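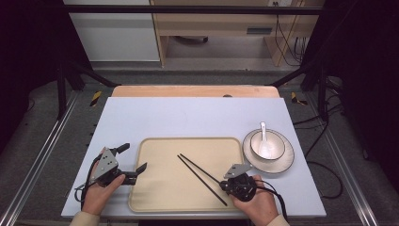
17 de febrero de 2024
Por la redacción de Fatunent

Imprimir | Enviar por correo

Quedé con Ettore Orlandini para hablar de cómo se pone una mesa para uno, ¡y acabamos hablando casi una hora de palillos! Lleva 23 años montando mesas y sigue discutiendo consigo mismo. «Bandeja beige, lisa, y palillos negros: se ven enseguida», me dice. El cuenco lo quiere blanco, sobre su plato y con la cuchara de cerámica dentro - yo la dejaría fuera, y se lo digo. Se ríe. «Fuera rueda, mancha, molesta».

¿Y el borde oscuro de la vajilla? «Una rayita fina, nada más. Con 3 colores ya me pongo nervioso». Le pregunto por los manteles y pone mala cara (en casa, confiesa, come directamente de la olla).

Contacto | © 2024 Fatunent | Volver arriba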